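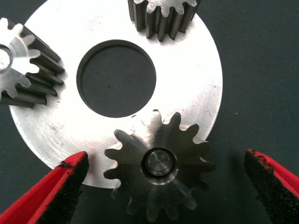 Home | Workshop | Letters | FAQ | About

Your questions about setting up a home workshop

Updated 14th January

I've had 202 emails since I started Stestia and a lot of them ask the same things, so I've put my answers in one place. I'm not a trained engineer. I've got a single garage, a patient family and a habit of buying tools I then have to find a shelf for.

How much room do I need?

Less than you'd think! My first bench was in a box room and I got three years out of it. What you do need is space to stand back, and enough of a gap beside the bench to swing a long bit of wood round without hitting the light. If you're doing any sawing, measure the longest thing you're likely to cut, then double it.

What should I buy first?

A decent vice. Mine cost £49 second-hand and I use it every single day, often just to hold a mug while I look for my glasses. After that I'd get a set of screwdrivers that fit properly, a square, a couple of files and a good lamp. Leave the big machines until you've had a job you couldn't do by hand. I bought a bandsaw in my first March and it was under a pile of coats by summer.

How high should the bench be?

Mine is 90 cm, which suits me for most things. For fiddly work I sit on a high stool and for planing I'd like it a touch lower. Stand up straight, let your arms hang, and see where your wrists come to – that's a good place to start. You can always put blocks under the legs. Sawing bits off them is harder to undo (ask me how I know).

Is it worth buying old machines?

I love them, so I'm the wrong person to ask, but yes. My lathe is called Eva, after the name someone had scratched inside the door, and she's older than I am. Turn everything by hand before you pay for it. Listen for grinding, waggle the handles and have a good look at the teeth on any gears. Ask whether the motor runs on ordinary house power too. I forgot once and had to sell the thing on again.

How do you stop things rusting?

Badly, the first winter! Damp is the real enemy in a garage. I keep the door shut on wet days, wipe bare metal with an oily rag when I finish, and put a sheet over whatever won't be used for a while. Use cloth that can breathe. I tried plastic and found a row of orange spots when I took it off.
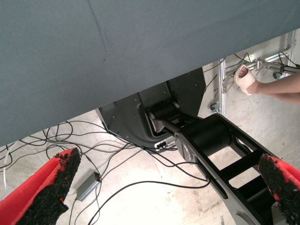
Grey-blue sheet, machinery beyond.

Do the neighbours complain?

Only once, and it was fair enough, as I'd been hammering at nine at night. I stop the noisy stuff at six now. Rubber mats under the machines helped more than anything I did to the walls. I'd also go round and say hello before you start, because people put up with a lot more from somebody they've met.

What about heating?

I spent £81 on an oil-filled radiator and it does the job if I switch it on an hour early. I don't like anything with a flame near sawdust. Thick socks and a bit of old carpet where you stand are worth nearly as much as the heater.

How do I keep it tidy?

I don't, really. I have one rule, and it's that the bench gets cleared before I go in for tea. The drawers are a disgrace. I did try drawing round each tool on the wall, but then I bought different tools.

Will you come and look at my shed?

Sorry, I can't, much as I'd enjoy it. Do write in though, and tell me what you're making as well as what's gone wrong. I read everything, usually over breakfast, and I'm slow to reply in the weeks when the garden needs me.

17 shares | 6 comments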